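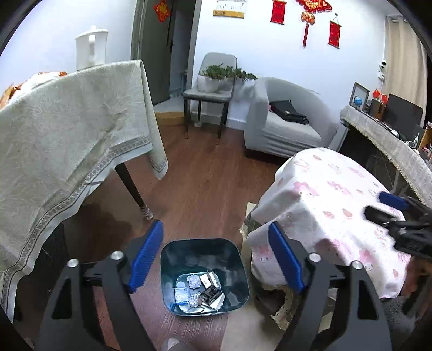
The wastebasket is the thing people write to us about most, more than closets and more than the junk drawer, and after a few years of answering the same friendly emails one by one we decided to put it all on a page. We love a good basket question! Most of them start with somebody looking down into their own and wondering whether it is too big, too small, too full or in the wrong corner. A dark teal one standing on wood planks, with a couple of crumpled paper balls at the bottom, some folded white paper or cardboard leaning up one side and a black printed package in front, is a very ordinary sight, and it already raises half of the questions below. Have a read through, and if yours isn't answered, write to Hui-mei Fung at the Rurkholm front desk and she will get back to you (usually by noon, unless it's January, when everybody on earth is decluttering).

What size should I get for a living room or bedroom?

Smaller than you think. For a room where the trash is mostly tissues, wrappers, receipts and the odd envelope, two gallons is plenty for most households. People buy the big one hoping to empty it less often, and then it sits there for three weeks with an apple core in it. If you live in a studio - our own office is a 400-square-foot former apartment, so we know the life - one small basket by the table and one proper lidded can in the kitchen will carry you a long way.

Does it need a lid?

In the kitchen and bathroom we like a lid. Anywhere else, we'd leave it open. An open top means you can drop something in from your chair without getting up or stepping on a pedal, and things you can drop in easily tend to get dropped in. If you have a dog who loves tissues, you have our sympathy, and you should get the lid.

Round or square?

Either is fine! Our favorite is the shape in between, square with rounded corners. It sits flat against a wall or the side of a dresser, and you can still get a cloth all the way around the inside without fighting a sharp corner full of pencil shavings.

Do I need a liner bag?

Not for dry paper trash, no. We go back and forth about this in the office, and Leonie Mösli, who does most of our home visits in Ernau, lines everything she owns. But a smooth basket holding nothing but paper and dry packets can be tipped straight into the kitchen can and wiped out with a damp cloth. If snack wrappers or tea bags go in there, use a liner, and tuck a few spares flat underneath it so the next one is right where you need it.
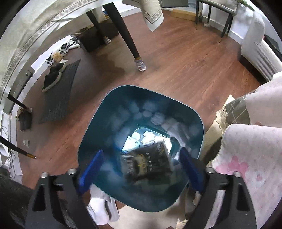

4 min read

What about wrappers and little packets? Do they go in with the paper?

Something like a black packet with a gold emblem on the front, on its way down to join the tissues, is the sort of thing that makes people hesitate with their hand over the basket. Our answer is that a small room basket is for collecting, and sorting can wait until you empty it. Let the packet go in. When you carry the basket to the kitchen, pull out the clean cardboard and paper that your town takes for recycling and let the rest go in the trash. Do check your local rules, though, as shiny packets and used tissues are treated differently from place to place, and we can't keep up with every town (we have tried, and there is a binder).

Should I crumple paper or fold it?

Fold it, if you can bear to. Crumpled balls are mostly air, and a dozen of them will make a nearly empty basket look stuffed. That said, a tissue is a tissue, and we are not going to ask you to fold those. Boxes and card sleeves are worth flattening before they go in.

Where should it stand?

Near where the trash is made. Sit in the spot where you open your mail or have your snack, let your arm hang down, and put the basket there. Next to a table works nicely, with one small caution - if you have a long tablecloth or a lace trim, leave a hand's width between the hem and the rim so the cloth doesn't end up hanging inside. On a wood floor, a thin mat underneath is kind to the finish if the basket gets nudged around a lot.

How often should I empty it?

We say every 48 hours if any food goes in, and once a week for paper only. Pick a moment that already exists in your day. Mine is 9 p.m., when I'm walking to the kitchen for tea anyway and have a free hand.

How do I clean the inside?

Warm water, a drop of dish soap and a soft cloth. Skip the scouring pad on glossy walls, where every scratch will show. For a sticker or a bit of gum, a little cooking oil left on for ten minutes will usually loosen it. Dry it upside down on a towel.

Can I book a home visit just for this?

You can, and people do! The short visit is $70 and covers one room, basket placement included, and we will happily look at your shelves while we are there. We cover Ernau and the Nusirero side of the river. For anything farther out, call first and ask for Leonie, who keeps the driving schedule.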